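# Is the Indley Two-Arm Starter Package Worth It for Our Lab?

Final report, Automation Projects course, Susville
Sekar Saragih and Afiq Pattinasarany

## 1. What we were asked to do

Our department has a loan of the Indley package until the end of May and has to decide whether to buy it. The package is two arms with grippers, a set of cameras, a tabletop layout guide, and a year of Zundia, the software that records demonstrations and trains from them. Our job was to use it the way a student group would and write down what we thought.

We should say at the start that we went in with doubts. The sales brochure says a beginner can teach a new two-arm task "in an afternoon." Neither of us had seen a two-arm setup that took less than a week to behave, and we wanted to know where the afternoon came from.

## 2. The claim and what it leaves out

The brochure's afternoon begins after installation, calibration and camera alignment. Those are covered in a separate manual of 114 pages. Sekar read all of it. Afiq read the parts with diagrams. We disagree about which of us made the better choice.

Calibration is the weak spot. The Zundia wizard moves each arm through a series of poses and then shows a green check mark. It doesn't show an error value unless you open the log folder, and the log folder isn't mentioned until the appendix. A student who trusts the check mark has no way of knowing how good the calibration is. We asked support for the acceptable range and got a link to the same wizard.

The layout guide is better. It tells you to use a plain table, a dark background and tape marks for start positions, and it explains the lighting in simple terms. None of this needs Indley hardware, though. You could follow the guide with any pair of arms, and the supplier counts it as one of the main items in the package.

## 3. Our test task

We picked something dull on purpose. There is a bottle of water and a push button on the table. One arm is supposed to take hold of the bottle and the other is supposed to press the button. A clear bottle is a fair test because people really do want robots to handle bottles, and because clear plastic is harder for a camera than the painted wooden blocks in the supplier's demo.

We recorded 20 demonstrations, the number the quick-start sheet recommends. Recording was the most pleasant part of the project. The teleoperation handles are comfortable and the delay is small enough to ignore. Starting and stopping a recording takes one key.

Reviewing the recordings was less pleasant. Zundia plays the camera views one at a time and they can't be put side by side. If you want to know whether the wrist view could see the button at the moment the chest view had the bottle in front of it, you scrub through twice and write down the times by hand. For a product sold on its multiple cameras – and priced on them – we think that is a serious gap.

## 4. Results

The trained policy finished the task in 33 percent of our trials. The brochure says "reliable," without a number next to it, so we can't say that we fell short of anything in particular.

Most failures were on the bottle side. The arm would close a little early or approach too high. The button side did better, probably because the button is a solid color and doesn't let the background show through. We did not test enough positions to be sure of that, and a reader should treat it as a guess.

We also can't tell how much of the problem was calibration and how much was having too few demonstrations. The software doesn't help you separate the two.

Views from the work, all with both grippers or one of them at the table:
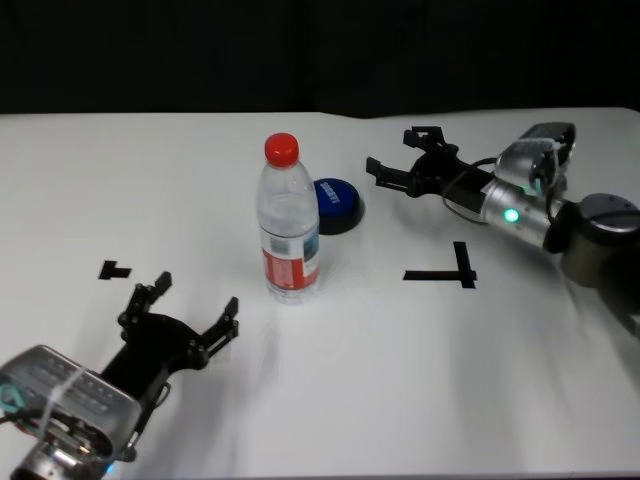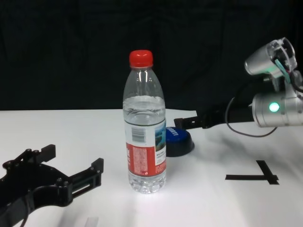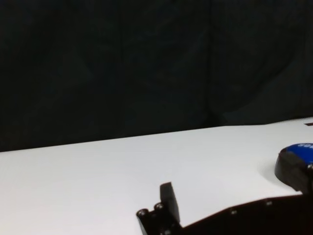
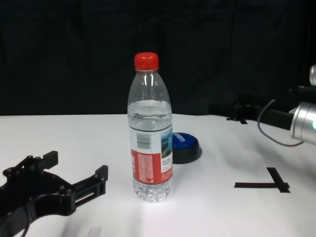

## 5. Cost

The Zundia license renews at 3,000 dollars a year after the first. Without it the arms still move, but the training tools lock. Your recordings stay readable for viewing only. We asked twice whether they can be exported in an open format and were told it is "on the roadmap." Afiq thinks this alone should stop the purchase. Sekar would accept one more year if the export feature were promised in writing.

## 6. Recommendation

We do not recommend buying the full package now. If the department likes the arms – and they are decent arms, quiet and easy to restart after a stop – it should ask for a price on the hardware without the software and see whether the supplier will give one.

Before any purchase we would want:

- the calibration error shown on screen
- synchronized playback of all views
- open export of recordings
- a success rate for a clear object, with the number of trials stated

The loan unit goes back on a Monday. The teleoperation handles need to be in the box too, left and right, along with the short power cable that came with them.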